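2023-11-14

The Beltwood planning hearing ran to four hours, and I filed at 17 minutes past the print deadline. The web version went up first. The paper carried a cut of 201 words, which left out the drainage objection, the only new thing said all evening.

My recorder is a Grosa. It splits files every 46 minutes and drops a second or so at each join. One join fell in the middle of a quote from the developer, Farquharson. I paraphrased it and marked the gap in my notes. The desk asked for the full quote anyway. I said no.

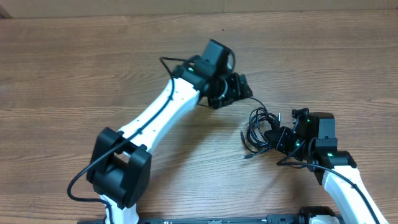
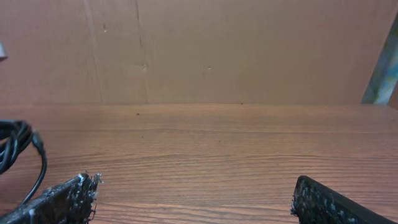
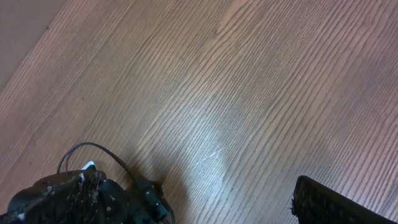 Wood grain in all three.

Shorthand would have covered the gap. Mine has been slipping since June, when I began to lean on the audio. For the next hearing I will take a full note and use the recording only to check it.

The council posts its papers through Drostero, and the search there does not read scanned pages. The drainage report is a scan. I found it by opening each attachment in turn. If you are following the same application, it is in the second bundle, after the tree survey, under a file name that mentions neither.

The longer version is on the site now, with one spelling corrected.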